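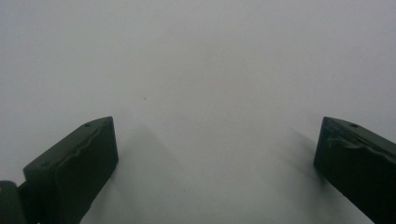 1. Purpose of the visit

These notes cover the demonstration session at the Zarnar teaching laboratory in July and replace the slides for that unit. They assume you have read the notes on parallel grippers and on camera calibration. Material marked for review at the end may appear in the written report.

The session was led by Sandrine Besson, with Leire Olmedo running the recording station. The subject was hand-held grippers: two-finger tools carried by a person, with a camera mounted on the tool, used to record manipulation tasks that are later replayed or learned by an arm. The laboratory's tool is called Hastus. The software that stores and trims the recordings is Clodadis.

2. The view from the tool

The camera on a tool of this type looks out past both fingers. When the fingers are open over a plain pale surface, the view is reduced to very little: two dark green fingers entering low from the left and right, a wide gap between them, and soft shadows beside them. Four points follow from such a view.

Finger position. Both fingers remain visible when open, so the opening can be estimated from the picture alone. Dark fingers on a light ground separate easily by brightness. On a dark ground the same threshold fails, and a marker or an encoder is needed.

Surface. An even gray-white plane with no seams or edges gives a feature tracker almost nothing to hold. A single tiny speck is not enough to recover camera motion. At least three well-separated points are required for a pose solution, and in practice many more are used.

Shadow. Diffuse light from above produces blurred shadows without a sharp outline. These are poor cues for height. A single hard light gives better height cues but creates false edges near the fingers.

Finger shape. The fingers have a raised, wavy molded ridge instead of a completely flat face. A contact model that assumes two flat parallel plates is therefore an approximation, and the report should say so wherever that model is used.

3. Demonstration A: opening and closing

Besson opened and closed the tool at constant speed while the opening was plotted against time. The encoder signal and the camera estimate agreed well through the middle of the range. They separated near full closure, where one finger begins to hide the other in the image and the segmentation merges them into one region.

The group then discussed latency. The camera estimate lagged the encoder by 52 milliseconds before correction. The lag was constant over the run, so it was removed with a fixed offset in Clodadis. A lag that drifts cannot be handled this way and usually points to a clock problem – check the timestamps before changing any filter settings.

4. Demonstration B: pick and place

The second task was to lift a small block from the bench, carry it to a tray, and release it. Olmedo recorded 21 runs with different operators from the group. A run was rejected if any of the following applied:

The block left the camera view before release.
The tool pose was lost for longer than the permitted interval.
The operator touched the block with the free hand.
The fingers closed fully without a grasp.

Most rejections came under the second item. Operators tended to bring the tool in low and fast over the plain part of the bench, where tracking was weakest. Placing a printed pattern at the edge of the work area reduced the losses. The pattern does not need to be near the block, provided that part of it stays in view during the approach.

Run length varied widely between operators. The longest accepted run contained 159 frames after trimming. Trimming removes the idle period before the first motion and the period after release; it must not remove the approach, even when the approach looks uneventful.

5. Demonstration C: replay on the arm

One accepted run was replayed on the Vallejo arm in the adjoining bay. The arm followed the recorded path of the tool, with a speed limit applied. Position error at the grasp point was 2 millimeters, inside the tolerance of the task.

Two limitations were noted. The human wrist passes through orientations that the arm can reach only by a large change in its elbow position, and the planner slowed sharply at these points. In addition, the recordings contain no force signal. The replay closes the fingers to the recorded opening and stops there, which works for a rigid block and is unreliable for anything soft.

6. Notes for the report

State the frame in which each pose is given: tool, camera, or bench. Reports that mix these without saying so will be returned.

Give finger opening as the distance between inner faces, measured at the tip. Some of the older lab sheets use the distance between finger mounts, and the two are not interchangeable.

Plots need axis labels and units. Raw files stay on the laboratory server under the group number.

7. Review questions

Why does the camera estimate of opening fail near full closure?
What would change in the tracking result if the bench were covered with a patterned mat?
Which of the rejection rules in section 4 could be checked automatically, and with what signal?
What sensor would you add to the tool before recording tasks with soft objects, and where would you mount it?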